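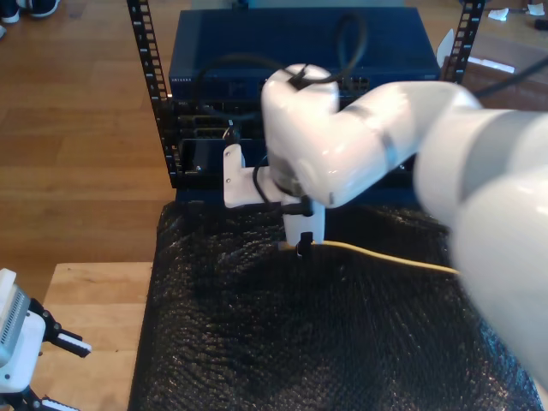
Yellow cable from a switch above a server in an open-frame rack: how much slack?

Posted by Flusley in Home Network

I have a short two-post frame with a Netgear switch on top and a Dell server below it. The yellow patch cable leaves the right-hand bank of ports and hangs across the front of everything underneath. I want to reroute it without blocking the drive bays. The rack has to stay on the wood floor for now. Is there a rule for slack, and should the cable go down the left rail or the right?

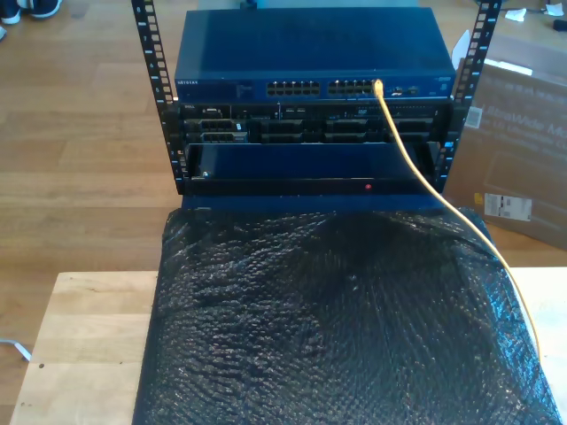

Switch above, server below, yellow cable off to the right.

Dasley
Right rail. The cable starts on that side, so crossing to the left gains nothing. Run it out to the rail, then down, and fix it with hook-and-loop ties through the perforations every 5 inches. Leave 16 inches of slack in one loose loop behind the rail – enough to slide the switch out with the cable still plugged in. Do not use zip ties. They get pulled too tight and deform the jacket.

Rangel
just buy a longer cable, they cost nothing

Stimix
Agree with Dasley on the side. Two additions. Keep the bend gentle where the cable leaves the plug; a right-angle turn at the boot is where most of my failures have been. Also label both ends before you move anything.

Separately, check whatever is standing on a table nearby. An open hole in a plate is a good place to lose a rack screw. I cover mine with tape during cable work.
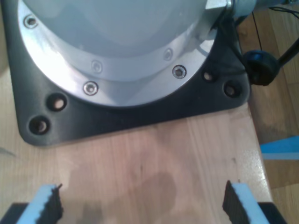 Base plate with open corner holes, flange screws above.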